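CALL FOR PARTICIPANTS - Walero Home Kitchen Leftovers Study
Posted 25 December 2020
Status: OPEN (until full)

Quick one before we close up for the holidays. We need 40 households for a food waste diary. Starts in the new year, runs 4 weeks. Paid. All from home, no visits to the office, nobody comes into your kitchen.

What it is

You write down what food gets thrown out. Every day, all of it. The half onion, the heel of the bread, the yogurt that went by its date. What it was, how much, why. Takes a few minutes in the evening once you get the hang of it. First couple of days are slower.

We send a small kitchen scale and a paper diary. You keep the scale. Diary comes back to us in the prepaid envelope. There is an online form too if you hate paper, same questions, pick one and stick with it please. Switching halfway makes a mess of our sheets.

Who we want

Households of any size, singles very welcome, we always end up short on singles
At least one person who cooks at home most evenings
Age 18 or over for the person filling in the diary
Able to read and write English well enough for short notes
Not away for more than two nights in a row during the study

Who we can't take this time

Anybody who took part in the June round (sorry, we know some of you asked, we need fresh kitchens)
People working for Walero, Skiteo or Ternard, or living with someone who does
Homes where most meals are delivered

Pets are fine. If the dog eats the leftovers write "dog". Compost counts as thrown out, so does the garbage disposal. Coffee grounds, bones, peels you'd never eat: there's a seperate column for those.

Pay

$103 per household, one payment, after the diary arrives. Check or bank transfer. If you drop out after the halfway point you get half. Before that, nothing, but keep the scale anyway.

Packaging questions

Toward the end there is a short section on packaging. What the food came in, whether you could close it again, whether you finished it. Skiteo wrote these questions, so they look a bit different from the rest. Keep bags and bottles until you've filled in the line, then recycle as normal. Don't mail us any packaging!! Just the notes.

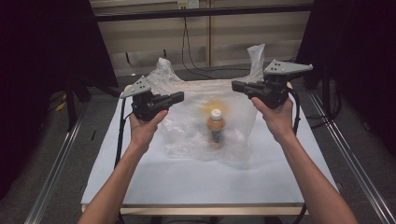 Sfakianakis wrote back on the last call to say the packaging part was the easy bit, it was the weighing that got old, and could we please let people put "a handful" for salad. Fair. Handfuls are now allowed for anything leafy. Also spoonfuls for sauce and rice. Everything else still goes on the scale.

What we're looking for in a diary

Honest ones. A week with nothing thrown out is fine if it's true. A week with a whole roast chicken in the trash is fine as well. We don't grade anybody and you won't get a leaflet about meal planning. Missed a day? Write "missed" and carry on, don't fill it in from memory.

Please don't change how you shop for the study. Buy what you buy.

Your information

Name, address and payment details are kept apart from the diaries and deleted once you've been paid. Diaries get a code only. Skiteo sees the packaging answers without codes. Ternard handles the mailing so they will have your address for the scale, then they delete it too. You can pull out at any time, no reason needed, and ask us to destroy what you've sent in.

How to sign up

Use the sign-up form on this page. Or write to Walero, Home Kitchen Study desk, with:

your name and mailing address
how many people eat at home, adults and kids
who does most of the cooking
paper or online
any dates you already know you'll be away

We pick for a mix of household sizes so it isn't strictly first come first served, but early helps. Everyone hears back either way. If you don't hear anything check your spam folder, half our mails land there.

Scales go out once the list is full. One sign-up per adress please, roommates count as one household if you share a fridge. Seperate shelves in the same fridge still counts as sharing.

Questions go in the comment box under the form. We're back at the desk after the holidays and will answer then.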